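Lillwood anti-bullying charity opens reporting line to all county schools

April 30, 2026

The Lillwood Stand Together Fund has opened its text and phone reporting line to every middle and high school in the county, following a pilot that began in December at Hultthorpe High School. The line takes reports of bullying from students, parents and staff. It operates on school days from 7 a.m. to 9 p.m. and accepts messages at other times for review the next morning.

During the pilot the line logged 1,237 contacts. Almost 1,000 of these were text messages; the remainder were voice calls. The fund classifies each contact by type of conduct (verbal, physical, online, exclusion) and by stated motive where the person reporting gives one. Sexual orientation and physical appearance were the motives given most often. A full breakdown will be published with the fund's annual report.

Reports are read by trained intake staff, who assign one of two priority levels. Level 2 covers threats, physical harm and any mention of self-harm, and is passed to the school's named contact by phone on the same day. Level 1 covers all other reports and is sent in writing by the end of the next school day. Schools must record what action was taken and return a short form to the fund — a step that was optional in the pilot and is now required.

Ronaldo Barros, program manager at the fund, said the form was changed at the request of the pilot school. "The first version asked for a narrative account, and staff were leaving it until the weekend," he said. "The new one has fixed fields and a box for notes. It can be filled in at the end of a meeting."

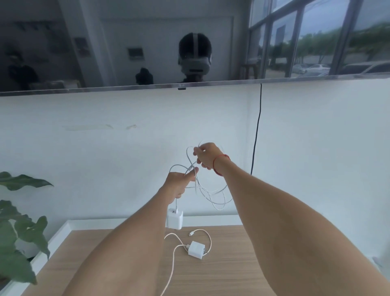
Can a student make a report without giving a name? Anonymous reports are accepted by text and by phone, and the student's number is removed before the report goes to the school.

Anonymous reports are handled under the same two levels, with one limit. If a report does not identify a school, intake staff reply once to ask for it. Where no answer is received, the report is kept for statistical use only.

The line runs on case-handling software supplied by Jarska, under a contract that covers hosting and message routing. Records are kept for two school years and then deleted. Parents may ask for a copy of any record that names their child, with details of other students removed. Requests go to the fund in writing.

Costs for the first year are being met by a grant from the Halász Foundation and by income from the fund's calendar sale and spring run. Schools pay nothing to join. Each must name one main contact and one deputy, and both must complete a half-day training session before reports can be forwarded to them.

Training sessions will be held at the fund's office in Lillwood. Schools that have not yet named a contact can do so through the fund's website or by calling the office during business hours.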